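Static dissipation on clear plastic storage, bench notes
6th July

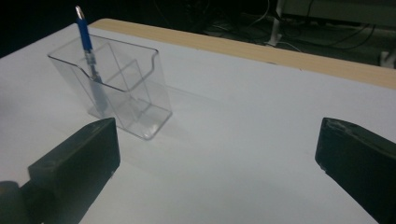
Picking up from the November entry. The question then was why the balance in the Figueroa room drifts when weighing out dry powder near plastic holders, and whether wiping the plastic down with the antistatic solution does anything lasting. The November numbers were taken with the heating on and nobody logged humidity, so I am treating them as background only.

Setup today. Field meter on the short stand, zeroed against the grounded plate before each run and again after. Humidity and temperature from the wall logger. Balance leveled, draft shield closed, internal calibration run twice. I left the balance powered overnight so warm-up should not be a factor.

Test pieces are flat acrylic coupons cut from one sheet, masking film left on until use. Peeling the film is itself a strong charging step and I used it as the standard way of charging the coupon: peel in one pull, corner to corner, coupon on the insulating stand-offs, read at the fixed distance. It repeats better than rubbing with cloth. Rubbing gave a spread so wide that I stopped after a few and struck those rows from the sheet.

Run A, untreated. Peeled coupon read 2000 V at the fixed distance. The decay was slow. I stopped watching after lunch and the reading was still well over half the starting value. No visible change in the decay when the door was opened, although the humidity logger moved slightly.

Run B, wiped with the Pidavo solution at label strength, lint-free wipe, left flat to dry. Recharged with a scrap of the same masking film pressed down and peeled. Reading 500 V, falling quickly enough that the first number is probably low. The meter takes a moment to settle and I am reading it by eye. Should be repeated with the analog output going to a recorder.

Run C, as B but buffed with a dry wipe after drying. Worse than B. The buffing takes off some of the film and puts charge back on at the same time. The method sheet currently says to buff for clarity. I would remove that line.

Run D, ionizing fan only, no solution. Brought an untreated coupon down to where the meter could not separate it from zero, but the coupon charged again as soon as it was handled with nitrile gloves. Fan is good for clearing a charge just before weighing. It does nothing for the next time the piece is touched.

Balance effect. With a charged coupon standing beside the draft shield, the displayed mass moved in the last 2 digits and kept wandering. With the coupon removed it came back to the starting value within the normal settling time. With a B coupon in the same spot I could not tell the display from the empty case. I did not try a grounded mesh between coupon and shield, and someone should, as it may be cheaper than solution and does not wear off.

Note on weighing boats. The Plilel boats charge badly when pulled from the stack. Taking one from the bottom of the stack is no different from taking one from the top, contrary to what is written on the cupboard door. Letting it sit on the grounded plate before loading helps a little. Passing it through the fan stream helps a lot.

Logging. Sheet number 2559, second tab. Raw readings are in the order taken, including the cloth-rubbed rows, which are struck through and not deleted. Column F is humidity, and the header still says "temp", which I did not fix in case the plotting script looks for it by name. Brayan Betancur wrote the script and can say.

Things that could be wrong:

Fixed distance is set by a spacer block, and the block is plastic. I pulled it out before each reading, but it may be leaving charge on the meter housing. Replace with an aluminum block.

All coupons came off one sheet. Other sheets may have a different surface finish or mold release, and cast material may not behave like extruded. The Hollon offcuts would do for a second batch if they have not been thrown out.

Humidity was fairly steady all day, so there is no low-humidity data at all. Winter is when people complain. The solution is likely to do less in dry air and I would not quote the B figure for those conditions.

Wipe technique is one operator. Coverage looked even under the lamp but I have no measure of it.

To do: repeat B with recorder. Age three treated coupons on the open shelf and read them weekly without rewiping. Try half-strength solution, the residue at full strength leaves a slight haze. Mesh test. Ask Brayan about column F.

Gas line on the left bench still hisses when the valve is cracked open, tagged it.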